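Clearing and cleaning a white kitchen table

A white table is a lovely thing to have in a kitchen, and I say that as somebody who grew up with dark oak and spent years thinking it was the only sensible choice. Ours came with us to Emthorpe when we moved, and it does brighten the room, even in November when the light has gone by four. What it also does is collect things. A bunch of bananas gets put down there for a moment, then a box out of the shopping, then whatever was in your hand when the telephone rang, and by teatime you are eating your soup with your elbows tucked in.

So before any cleaning comes the clearing, and I do mean clearing, all of it, with everything carried off the table. I used to push things along and wipe in the gap, then push them back and wipe the other side, and all I ever managed was to move the crumbs about.
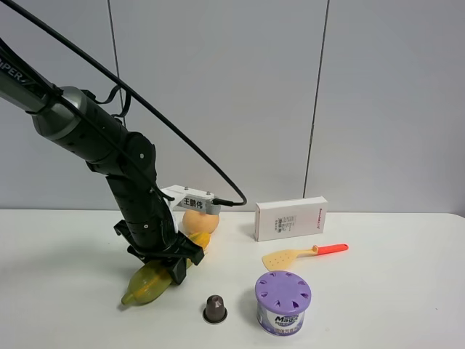 Fruit, a little white box and a slotted spatula, all on the table at once.

Start with the fruit. Bananas like to be kept away from the rest if you can manage it, as they hurry everything else along, and ours hang from a hook by the window. Oranges and peaches go in the big bowl on the dresser (the peaches on top, please, they bruise if you so much as look at them). Mangoes stay out until they give a little under the thumb and then go in the fridge. If you keep play fruit for the grandchildren, as we do, give it a basket of its own, or sooner or later somebody will try to bite it!

Next come the boxes. A small cardboard box standing on its end takes up hardly any room, and that is just why it stays there for a fortnight. Open it, see what is in it, and either put the contents away or fold the box flat for the recycling. Spatulas and slotted spoons live in a jar by the cooker in our house, handles down, though my friend Marijke Schouten keeps hers in a drawer and tells me mine gather grease. She may well be right.

Now for the washing. Mix 600 ml of warm water with a small squirt of washing-up liquid, and no more than that, or you will be rinsing until bedtime. Wring the cloth out hard and work from the far edge towards yourself, in long strokes that overlap. Go over it again with plain water and dry it with a clean tea towel. Please don't use scouring powder or the green side of the sponge, however tempting it is, as a scratched white top holds the dirt for evermore.

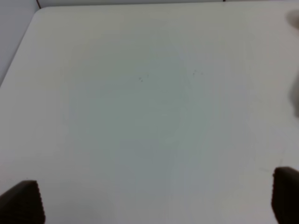 Page last changed: November, 2 small corrections

Once the table is bare, bend down and look across it towards the light. Little dark specks show up on white as they never would on oak, often in twos and threes near the middle, and from standing height they are easy to miss. Try a dry cloth first, in case it is only dust or crumbs. If they don't shift, lay a damp cloth over them for a few minutes while you make the tea and then rub gently with a fingertip through the cloth. For anything more stubborn I make a soft paste of bicarbonate of soda and water, dab it on, leave it a little while and wipe it away without scrubbing. Try that in a corner first if you don't know what your table is made of.

Don't forget the corners and the edge itself, where sticky fingers go. If your table stands against the wall, as ours does, pull it out every so often and run the cloth along the back, where you'll find a surprising amount of toast.

Put back only what you need for the next meal. The salt can come back. The post can wait in the hall.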